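**How many demos before you stop? (plate task, wrist cams)**

**stinivholm** wrote:
We're at 215 teleop episodes of moving food onto and off a plate, and the Endik guide says 700 is the floor. I don't believe it. That number gets repeated everywhere and I have yet to see anyone plot where it comes from. Our operators get through 11 or 12 good ones an hour, so you can do the sums on what the other 485 would cost. 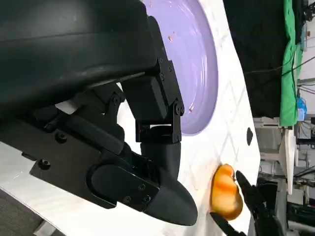
My bigger gripe is that most of what we log looks alike. Same plate, same approach, same pause before the grasp. Does another week of that teach the policy anything?

**voyle_b** wrote:
It teaches it to pause before the grasp :)

More seriously, variety beats volume. Move the plate, add clutter, put a second item outside the plate so the model has to choose.
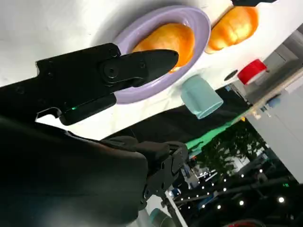 *Fingertip over the bun on the plate, second bun on the table, cup on its side.*

**hivaton_ops** wrote:
Disagree. People say "variety" and then change five things at once – and when the success rate drops they can't say which one did it. Get the boring version solid first. We wasted all of May learning that.

**stinivholm** wrote:
Solid by whose measure, though? Your last write-up had one table and one operator.

**Barry Mellor** wrote:
I'd look at the wrist views before arguing about totals.

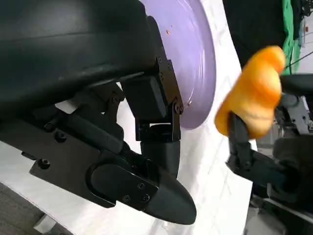
Occlusion is what kills these policies, in my experience. Around half the episodes I review have the target hidden at the moment that matters, and people keep them because the task succeeded. With a wrist view like this one, the housing and bracket cover a good part of the plate, and the orange piece is up in the other gripper with a bit of blur on it. Fine as one input of several. I wouldn't trust it alone.

**hivaton_ops** wrote:
So drop them? You'd be left with nothing.

**Barry Mellor** wrote:
Tag them, train with and without, compare. I doubt anyone here has.

**stinivholm** wrote:
I haven't. Splitting the 215 on Friday and will post both curves, good or bad.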